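Skultell Science Pages
Sheet 17: Light and Plain Surfaces
Updated August 4, 2023

Why does a white table look brighter than a grey wall?

A surface is the outside layer of an object. When light reaches a surface, some of it bounces off. This is called reflection. The rest may be taken in by the material, which is called absorption, or may pass through it.

White and grey

A white surface reflects most of the light that falls on it. A grey surface absorbs more, so less light travels from it to your eyes. White and grey surfaces both reflect the different colours of light in nearly equal amounts. A green surface reflects mostly green light.

The position of the lamp also matters. A tabletop lies flat and faces the ceiling. A wall stands upright. If the lamp is overhead, the tabletop usually receives more light than the wall.

Matt and glossy

Glossy surfaces are very smooth. Light leaves them mainly in one direction, and you may see a clear reflection of the lamp. Matt surfaces have tiny bumps. The bumps send light in many directions, so bright patches have soft edges. This is called scattering. Metal can be matt too, if it has been brushed to leave fine lines.

Compare the pale tabletop with the plain wall behind it, and look for the soft highlights on the silver metal.
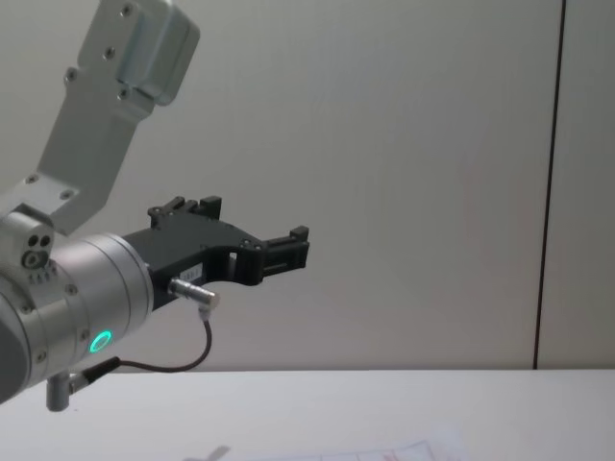

Test it yourself

You need a torch, a sheet of white paper, a sheet of grey paper and some kitchen foil.

1. Lay the white paper on a table in a dim room.
2. Hold the torch 40 centimetres above it and switch it on.
3. Record how bright the paper looks.
4. Repeat with the grey paper, then with the foil.
5. Crumple the foil, flatten it and test it again.

Words to know

Absorb: to take in.
Matt: not shiny.
Scatter: to send in many directions.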